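Notes pour l'intervention du 9/29/23 -- journée technique Traltetti
« Quand l'ombre devient un mur : retour sur une panne du robot de trottoir Erkham »
Version à lire à voix haute, ne pas distribuer avant la fin

OUVERTURE

Bonjour à toutes et à tous, merci d'être restés jusqu'au créneau d'après le café, ce n'est jamais le plus facile, et merci surtout à l'équipe de Traltetti qui nous a proposé de venir raconter une panne. On nous invite plus volontiers pour des démonstrations réussies, alors j'avoue que j'ai relu le mail deux fois.

Commencer par les trois vues du simulateur, les laisser défiler sans se presser.

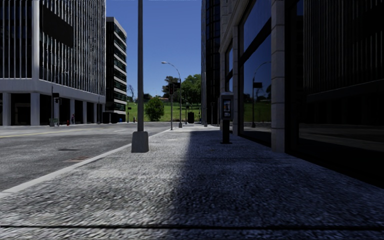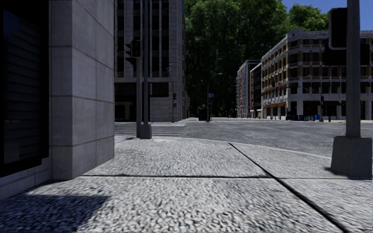
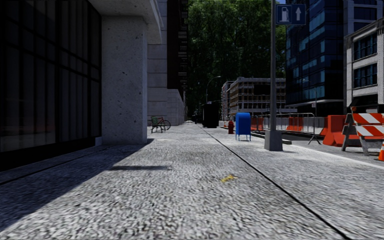 Diapos 2 à 4. Trois vues du quartier simulé où roule l'Erkham ; sur chacune, une ombre portée sur le trottoir.

Dire quelques mots du décor pour ceux qui ne connaissent pas notre travail. L'Erkham est un petit robot de livraison qui circule sur les trottoirs. Avant de le laisser rouler dehors, nous lui faisons parcourir un quartier de synthèse que nous appelons Dendby entre nous. Laisser aux gens le temps de regarder le sol, c'est là que tout se joue : ce revêtement moucheté, gris et blanc, avec ses joints sombres, et puis les bords d'ombre bien nets. Sur la première vue, montrer avec le pointeur la diagonale entre la partie au soleil et la partie à l'ombre. C'est beau, d'ailleurs, je trouve, on aurait presque envie de s'y promener.

LA PANNE

Raconter simplement, sans dramatiser. En juillet, pendant une campagne de nuit (nuit pour nous, plein soleil dans le simulateur), le robot s'est mis à s'arrêter net à la limite des ombres. Arrêt d'urgence, freins serrés, message « obstacle bas, hauteur inconnue ». Puis il repartait, avançait d'un rien, et s'arrêtait de nouveau. On a d'abord cru à un problème de freins simulés. Moi la première, je le dis volontiers, et j'ai fait perdre une matinée à tout le monde en réclamant qu'on revérifie le modèle des roues.

Donner les chiffres ici, lentement : 3 000 trajets dans la campagne, 894 avec au moins un arrêt injustifié. Laisser un silence, il y a toujours quelqu'un dans la salle qui fait la division.

Un arrêt injustifié, on pourrait se dire que ce n'est pas bien grave, que le robot est prudent, et c'est ce que nous nous sommes raconté pendant deux jours. Mais un robot qui pile sans raison sur un trottoir, c'est une personne derrière lui qui bute dedans, ou une poussette qui doit descendre sur la chaussée. J'insiste un peu là-dessus, quitte à déborder -- on oublie facilement que l'immobilité aussi peut faire mal.

LA CAUSE

Il y avait en réalité deux défauts, et le premier cachait le second, ce qui explique le temps passé.

Premier défaut : le module de détection des bordures. Il avait appris à reconnaître un trottoir qui se termine par une ligne franche entre clair et sombre. Devant un bord d'ombre, même réponse. Et quand un joint croisait l'ombre, il en déduisait une marche. Revenir à la diapo 3 si la salle a l'air perdue, le large joint noir en diagonale aide bien à comprendre le genre de ligne dont je parle.

Second défaut, plus embêtant. Pour calmer les arrêts, quelqu'un de l'équipe avait relevé le seuil de confiance du module. Les arrêts ont diminué, nous étions ravis, nous avons même mangé un gâteau. Sauf qu'avec ce seuil le robot ignorait aussi de vraies bordures pâles en plein soleil. Dans deux trajets, il a quitté le trottoir et continué sur la chaussée. En simulation, heureusement, et c'est bien à cela qu'elle sert, mais je n'ai pas très bien dormi cette semaine-là.

Diapo 4, y revenir un instant : le long du côté droit, les barrières métalliques et les séparateurs en plastique orange. Expliquer que dans les zones de travaux comme celle-là le robot se comportait très bien, les volumes étant captés par le télémètre. Nos essais de validation comportaient beaucoup de chantiers et très peu de bordures nues. Nous avions donc de bons résultats sur un examen que nous avions nous-mêmes rendu facile.

CE QUE NOUS AVONS CHANGÉ

Le seuil est revenu à sa valeur d'origine, et plus personne ne peut le modifier sans relecture par une seconde équipe. Celle de Medeiros, en l'occurrence, qui nous a prêté ses relecteurs et que je remercie chaleureusement (penser à les regarder, ils sont d'habitude au troisième rang).

La bordure doit désormais être confirmée par la hauteur mesurée, et pas seulement par le contraste. Si les deux capteurs se contredisent, le robot ralentit d'abord, puis s'arrête en douceur si le désaccord persiste.

Nous avons ajouté 2 000 trajets à Dendby en faisant varier la position du soleil, avec des ombres courtes, longues, obliques, sur des trottoirs avec et sans joints. La sortie de trottoir ne s'est pas reproduite. Il reste des arrêts injustifiés en lumière rasante, et je préfère l'annoncer avant qu'on me pose la question.

QUESTIONS PROBABLES

« Et sous la pluie ? » Répondre franchement que la campagne est en préparation et qu'on n'a rien à montrer.

« Pourquoi ne pas supprimer la caméra ? » Parce que le télémètre voit mal les bordures abaissées, surtout de biais. Proposer d'en parler à la pause, c'est un sujet sur lequel je peux tenir très longtemps.

« Le robot roule-t-il dehors avec cette version ? » Non, pas encore. Les essais extérieurs sont suspendus jusqu'à ce que les arrêts en lumière rasante soient traités.

Garder la diapo des contacts affichée pendant les questions, et rendre le micro-cravate à la régie en sortant.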